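Wendolico: a table of claims about how long fruit keeps

README and data card
Last edited Saturday, August 29, 2026
Maintained by Farzana Orakzai and Oduor Tanui

What it is

Wendolico is a table of 1453 printed claims about how long fresh fruit lasts and where it ought to be kept. The claims come from cookbooks, grocery leaflets, fridge manuals, newspaper columns and web pages, 257 sources in all, and they cover 24 kinds of fruit. Each row is one claim: "plums, three to five days in the fridge" is a row, and so is "never wash grapes before storing."

We did no storage tests. If you came for the number of days a plum lasts, please go somewhere else, and when you get there, ask them how they know. The table records what people have been told. Whether any of it is right is a separate question, and we have our doubts about a good deal of it.

Why we made it

Cristian Lozano was writing a short piece on food waste and wanted a source for the line that peaches should ripen on the counter and then go in the fridge. He found plenty of pages saying so. Most pointed to another page, a few pointed to a book, and the book pointed to nothing. He sent us the list with a rude note, and the table grew out of that list.
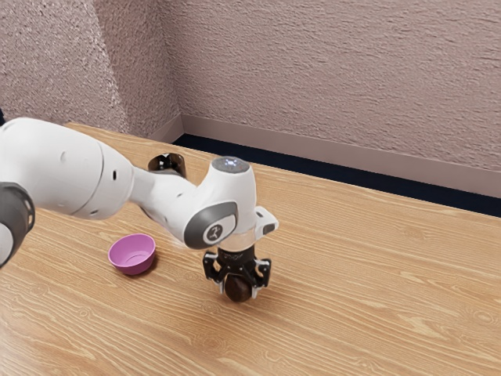
The advice may be fine. A lot of kitchen advice was worked out by people who handled a lot of fruit and paid attention. But a claim that shows up forty times can still have one parent, and anyone who counts the forty as forty opinions is fooling themselves. We've seen that done in print, with a chart.

Files

claims.csv: one row per claim
sources.csv: one row per source, with year, type and country of publication
copies.csv: pairs of claims where we think one was taken from the other
fruit_names.csv: our names for the fruit, with the names used in the sources

All files are UTF-8 with commas between fields. Some of the quoted claims contain commas and line breaks, so use a proper CSV reader. Splitting on commas will give you garbage and no warning.

Columns in claims.csv

claim_id: a number, never reused. There are gaps where rows were removed.
source_id: matches sources.csv.
fruit: our name for it.
wording: the claim as printed, or our English version if the source was in Spanish.
place: counter, fridge, freezer, cellar, other, or blank.
days_low and days_high: blank unless the source gave a number. "About a week" is entered as 7 and 7, which we now regret.
state: ripe, unripe, cut, or blank. It is blank far more often than it should be.
basis: what the source says the claim rests on. See the next section before you use this one.

About the basis column

Only 211 claims come with any basis at all. We were generous, too. "Tests show" got counted even when no tests were named, and so did "my grandmother kept them this way," which at least tells you who to ask.

Please don't filter on this column and call what's left the reliable set. A source that says "studies have found" has typed three words. We read as many of the cited studies as we could get hold of, and several dealt with commercial cold rooms, where the temperature and the air are controlled in ways your kitchen can't match. One was about packing material and said nothing on shelf life. Those rows still have a basis entered, as the column records what the source says, and the problem is described in the notes for that source.

How it was put together

Zoila Flores typed in the printed material, mostly from public library shelves and a box of old grocery leaflets bought at a sale. Heriberto Puma did the web pages and all of the Spanish ones. Oduor checked a sample against the originals in February and found more mistakes in the day ranges than anyone liked, after which the day ranges were all typed again from scratch. The wording column has not been checked twice.

Sources were picked by what we could find. That means too many American cookbooks, too few of anything else, and nothing sensible on tropical fruit as kept by people who live where it grows. Any share or average you work out from this table describes our shelves.
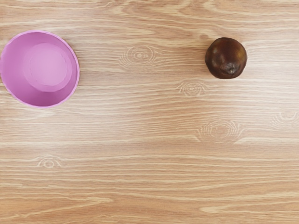
Known problems

"Ripe" means whatever the writer wanted it to mean. One writer's ripe avocado is another's compost.

Plums and pluots were mixed up in the early rows. We fixed the ones we noticed.

The Traven leaflets are undated. We guessed the decade from prices and typefaces, and the guess is marked with a q in the year field. Treat it as a guess.

The Surnholm fridge manual exists in two editions that contradict each other on berries, with no word of explanation in the later one. Both are in.

Pages taken from the Cusi recipe site were edited after we copied them. Our wording matches the day we read it and may match nothing online now.

The copies file is our opinion. Two writers can both arrive at "store in a paper bag, loosely folded" without having met. Where the same typo appears in both, we feel safer.

What we'd rather you didn't do

Don't average the day ranges and publish the result as storage advice. Someone asked whether they could use the middle value for each fruit in a shopping app. We said no. Half the ranges don't say whether the fruit was ripe at the start, so the middle value is the middle of a muddle.

Don't use any of this to decide if something is safe to eat. Nearly all the claims are about texture and taste, and the few that mention mold disagree on what to do about it.

Possible uses

Tracing how a piece of advice moves from book to book. Looking at how wording changes when it's copied. Teaching students to follow a citation to its end. Farzana has tried the last one with a small class, and the banana claims work well for it, as the trail goes cold after about two steps.

Corrections

Send the claim_id, what you think is wrong, and a scan or page number. "Everyone knows this one is true" has come in several times and will be filed with the others. If you have a dated copy of any Traven leaflet, we would very much like to see it.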